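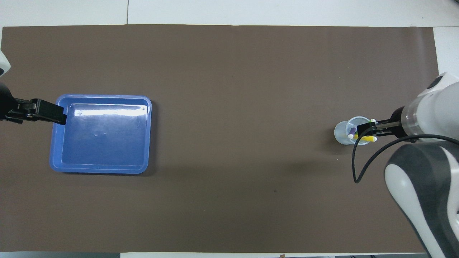 Rohani Ong reckons a tray is wasted effort, just put the cups straight on the table and wipe up after. Fair enough, heard that one a lot. Read her line out, let people laugh, then go on. My answer is the next ten minutes.

**Setting up a drinks table - notes, 18/05/2023**

Start with the covering. Brown, matte, big sheet. Leave a strip of white table showing at the edges, you want to see where the covering stops. Edges curl if it's been rolled up. Roll it back the other way the night before. (Don't tape!! Tape marks white tops, Halim hall charged us for it in December.)

Tray next. Blue plastic, rounded corners, raised rim. The rim is the whole point. Drips stay in. Goes left, cups come from the right. Swap if your pourer is left handed, ask first.

Clear cups. Why clear - you see the level from the side, no leaning over. Also see the ones that need rinsing. Hold by the side, never fingers inside the rim. Say this twice, people nod and then do it anyway.

PAUSE. Ask who has done a hall tea before. Hands up. 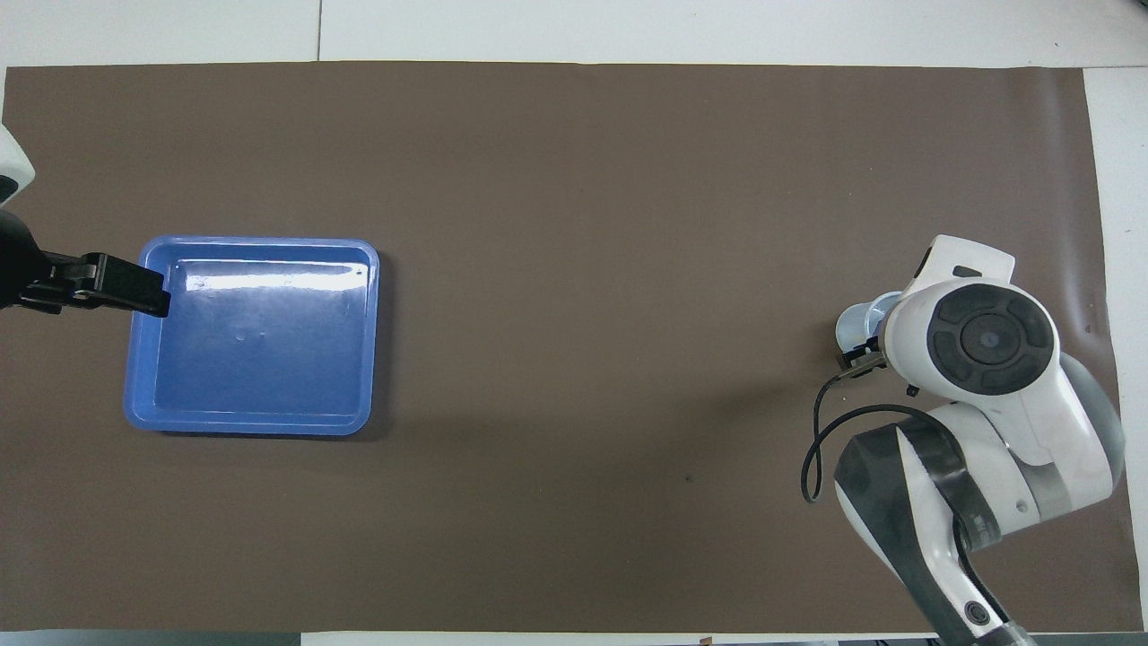
Tray stays empty till the doors open. I know it looks bare. If you load up early you end up moving a full tray because someone wants the table shifted, and then its all over the floor. Rovia open day, tell that story, keep it short. 194 people through, one mop.

Glare - shiny tray under ceiling lights, you can miss a puddle of water in the bottom. Tip it and look along it. Or wipe anyway, quicker.

Numbers if asked: up to 339 cups for the Nonetti do, 2 trays on the go, one out one being washed. Worked ok. Would want 4 next time.

Sachiko Sakamoto's question from last time, paper or cloth covering? Paper for squash, cloth for tea. Paper goes soggy under hot drips. Dont get drawn into oilcloth, no time.

Clearing up:
- cups off first, stack after rinsing not before
- tray to the sink flat, both hands
- covering last, fold wet side in
- wipe the join in the table top, crumbs and sugar get down ther

Sira handouts by the door. Tell them to take one on the way out, spare copies to me.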